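Llevo desde mayo metida en esto y todavía me preguntan en casa a qué me dedico. A enseñarle a dos manos robóticas a usar un cubo de basura pequeñito, mamá. A eso.

El proyecto se llama Gadar y la idea es juntar ejemplos, muchos, para que luego el modelo aprenda de ellos. Yo teleopero, el sistema graba, y al final de cada toma decido si vale o si va a la carpeta de descartes. 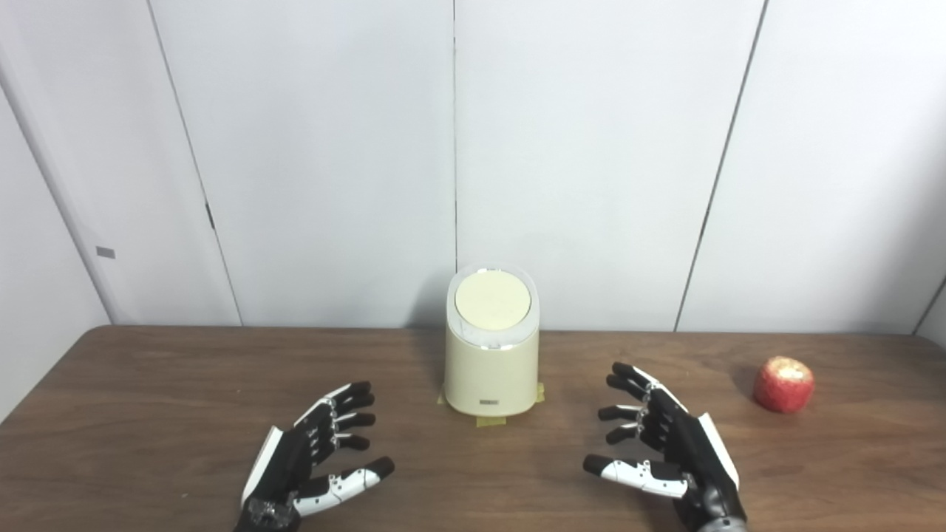 Por Luana Sales
Archivado en: Manos, Datos, Gadar
4 comentarios

A ver, que me lío. La tarea de estas semanas es la del cubo: abrir la tapa, sacar lo que haya dentro, cerrar. Contado así parece una tontería, pero los dedos no son los míos y el pulgar siempre llega por un sitio que no espero. Las primeras tomas las tiré casi todas, porque en cuanto empujaba la tapa el cubo se me iba de paseo por la mesa. Cinta de carrocero amarilla y arreglado (¡bendita cinta!).

Ahora mismo tenemos 453 tomas buenas. Jana Kettler, que lleva la parte de entrenamiento, quiere 1328 antes de lanzar nada serio, así que hagan cuentas. Yo ya las hice y me fui a por un café.

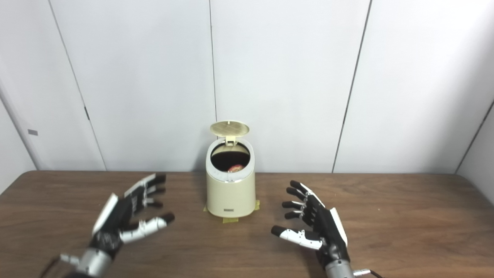
Tapa arriba y algo rojizo esperando dentro.

Lo que más me ha costado es no ser demasiado limpia. Cuando llevas un rato le coges el truco y repites el mismo gesto una y otra vez, y entonces el modelo aprende ese gesto y ninguno más. Jana me devolvió 29 tomas seguidas por eso – «son la misma toma, Luana» – y tenía razón, aunque me dolió. Desde entonces cambio cosas: la altura desde la que arranco, la velocidad, la mano que espera y la que trabaja.

También guardo tomas en las que dudo o rectifico a mitad de camino. En Zundier, donde estaba antes, esas se borraban sin mirar, y luego el robot se quedaba tieso en cuanto algo se torcía un centímetro.
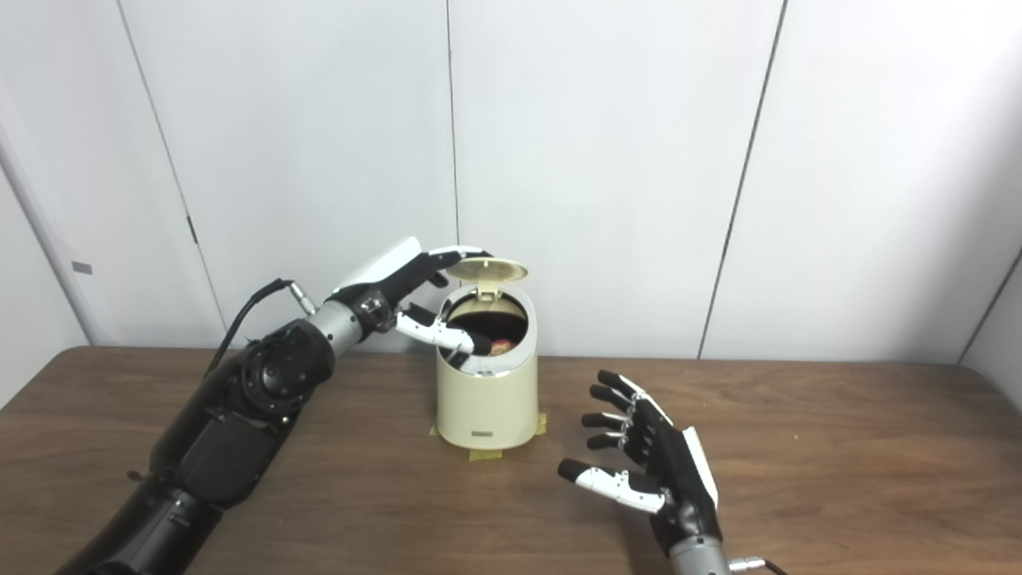

La otra pelea es con las etiquetas. Cada toma lleva su frase («abre la tapa», «saca el objeto») y hay que marcar dónde empieza y dónde acaba cada cosa. ¿Cuándo empieza un agarre? ¿Cuando el dedo toca, o cuando cierra? Tuvimos una discusión larguísima y quedó en que cuando toca. A mí me sigue pareciendo mal, pero al menos todas están igual.
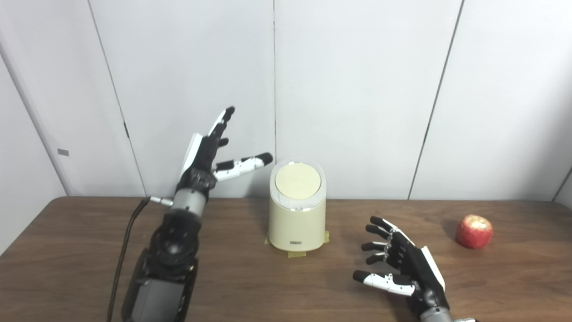
Mi horario bueno es antes de las once. Después de comer me tiemblan los pulsos y la tasa de descartes se dispara, así que las tardes las dejo para revisar y etiquetar, con música.

Si alguien anda con algo parecido, que me cuente cómo decide qué tomas tirar, que yo voy muy a ojo. La próxima vez hablo de los guantes, que tienen lo suyo.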